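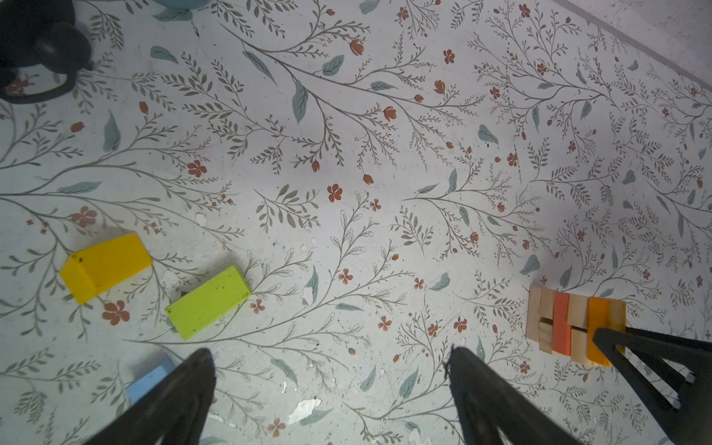

叶伊森·里奥斯（Yeison Ríos）

第二章　建立纪念页与发布讣告

本章说明如何在 Vostamley 中为逝者建立纪念页、填写讣告、登记追思仪式并对外发布。操作前请先完成第一章的账户注册和机构绑定。以个人身份使用的家属可以跳过标有“机构”字样的步骤。

2.1　开始之前

请准备以下内容：

逝者的法定姓名，以及家人希望在讣告中使用的称呼。
出生和去世的日期、地点。
主要亲属的姓名及与逝者的关系。
追思仪式的时间、地点和主持人。尚未确定的，可以先留空。
一张逝者的肖像，JPG 或 PNG 格式，文件不超过 10 MB。
承办殡仪馆的名称、电话和通信地址。

注意：姓名和日期请对照死亡证明或户籍文件填写，不要凭记忆录入。讣告一旦经报社刊出，本系统无法撤回纸面内容。

2.2　新建纪念页

1. 登录后，在左侧菜单选择“纪念页”，点击“新建”。
2. 在“姓名”栏输入法定姓名。如有曾用名、婚前姓或教名，填在下一行的“其他姓名”中，用顿号隔开。
3. 输入出生日期和去世日期。系统会自动算出年龄。如家人习惯使用虚岁，勾选“手动填写享年”，再输入数字。
4. 选择“公历”或“农历”。选择农历时，页面会同时保留公历日期，但默认不显示。
5. 机构用户请在“承办单位”下拉表中选择本馆。列表中没有的，回到第一章第四节补做绑定。
6. 点击“保存草稿”。

保存后，页面右上角出现草稿编号。与客服联系时请报这个编号，客服人员看不到逝者姓名。

注意：草稿保留 58 天。到期前系统会向建立人发送 2 次提醒邮件，逾期未发布的草稿将被删除，不能恢复。

2.3　上传肖像

1. 打开草稿，点击“肖像”区域。
2. 选择文件并等待进度条走完。
3. 拖动裁切框，使面部位于中间。头顶上方请留出空白，印刷版会在此处加边线。
4. 选择“彩色”或“黑白”。这一设置只影响显示，原文件不变。
5. 点击“确认”。

老照片请先扫描再上传。用手机翻拍时容易出现反光和变形，印出来会比屏幕上明显。从合影中裁出的肖像如果短边不足 600 像素，系统会给出黄色提示，仍可用于网页，但不会送到印刷端。

没有合适肖像的，可以留空，页面会以姓名代替。

2.4　填写讣告正文

正文有两种填写方式。

方式一：使用模板

1. 点击“正文”，选择“套用模板”。
2. 选择模板类别：简式、通用、宗教仪式、单位治丧。
3. 按提示逐项填空。未填的项目不会出现在成文中。
4. 点击“生成预览”，通读全文。
5. 需要改动语句时，点击“转为自由编辑”。

注意：转为自由编辑后，不能再返回填空界面。之后修改日期或地点，需要在正文里手动更改，仪式登记中的改动也不会带入正文。

方式二：自行撰写

1. 点击“正文”，选择“空白”。
2. 输入或粘贴文字。从文字处理软件粘贴时，请使用“粘贴为纯文本”。
3. 段落之间空一行。
4. 点击“保存”。

亲属名单的写法

亲属名单建议按配偶、子女、孙辈、兄弟姐妹的次序排列。先于逝者去世的亲属单独成段，不要用括号夹在名单中间。子女的配偶可与子女并列，写作“长女某某及女婿某某”。

名单录入后，请让至少一位家属核对。漏写亲属是发布后最常见的更正原因，其次是姓名用字错误，例如“钟”与“锺”、“于”与“於”。

未成年人的姓名默认以“孙辈数人”代替。如监护人同意公开，请在名单下方勾选“已取得同意”。

2.5　登记追思仪式

1. 在草稿页选择“仪式”，点击“添加”。
2. 选择类型：守灵、告别式、追思会、宗教礼拜、安葬、骨灰安放。
3. 填写开始时间。下午的时间请用二十四小时制，例如 15:00。
4. 填写地点全称和门牌地址。殡仪馆内设多个厅的，请写明厅名。
5. 填写主持人姓名及称谓。
6. 设定开放范围：“公开”“仅限受邀”或“仅限家属”。
7. 如有第二场仪式，重复以上步骤。

设为“仅限家属”的仪式，在公开页面上只显示“家属另行举行”，不显示时间和地点。设为“仅限受邀”的仪式，访客须输入邀请码才能查看，邀请码由建立人在“访客”栏中发放。

注意：仪式时间按举行地所在时区显示。机构所在地与举行地不在同一时区时，请在保存前检查“时区”一栏。

改期或取消

1. 打开原有仪式，点击“更改”。
2. 选择“改期”或“取消”。请不要直接删除，删除后已登记出席的访客收不到通知。
3. 填写新的时间，或留下一句说明。
4. 点击“通知访客”。

2.6　吊唁、鲜花与捐赠

“留言簿”默认开启，留言须经审核后显示。审核人可以是建立人，也可以另行指定一位亲友。指定方法见第三章。

“鲜花”栏用于填写送花地址和截止时间。家属不收鲜花的，选择“恳辞花圈花篮”，页面会在讣告末尾加上相应语句。

“捐赠”栏可填写受赠机构的名称和联系方式。本系统不经手款项，也不核验受赠机构的资格，请在填写前自行确认账户信息。

“通信地址”栏用于接收纸质唁函，一般填殡仪馆地址。请勿填写逝者生前住所。仪式期间家中无人，公开住址有失窃的风险。

2.7　审阅与发布

1. 点击“预览”，分别查看网页版和印刷版。
2. 把预览链接发给负责核对的家属。链接无须登录即可打开，家属可在页末点击“无误”或填写意见。
3. 处理全部意见。未处理的意见会在草稿顶部以红字显示。
4. 机构用户请由第二名工作人员复核并签名。同一账户不能既录入又复核。
5. 点击“发布”，选择“立即”或“定时”。
6. 需要同时送交报社的，勾选报社名称，并在截稿时间之前完成付款。各报截稿时间显示在名称右侧。

发布后，纪念页通常在几分钟内可以访问。搜索引擎收录的时间不由本系统控制。

注意：请确认近亲已经得到消息后再发布。勾选“向关注者发送通知”后，通知即时发出，无法收回。

2.8　发布后的更正

1. 打开纪念页，点击“更正”。
2. 修改有误的内容。
3. 在“更正说明”中选择“显示”或“不显示”。错字一般选择不显示；仪式时间和地点有变的，应当选择显示。
4. 点击“提交”。

网页版的更正即时生效。已送交报社的稿件，在截稿前可点击“撤回重送”，截稿后请直接致电报社。

2.9　常见问题处理

年龄显示不对：检查公历与农历的选择，再检查是否误勾了“手动填写享年”。

姓名中的生僻字显示为方框：点击姓名栏旁的“造字”，上传该字的清晰图样。处理完成前，草稿可以继续编辑，但不能送交报社。

家属打不开预览链接：链接在重新生成后，旧链接即失效。请重新发送最新的一条。

两位亲属各自建立了纪念页：在任一页面点击“申请合并”，由另一方确认。合并后留言全部保留，正文以申请时选定的一份为准。双方意见不一致时，系统维持两页并存。

收到不当留言：点击留言右侧的“隐藏”，隐藏的留言只有审核人可见。

第三章说明管理权限的移交和周年提醒的设置。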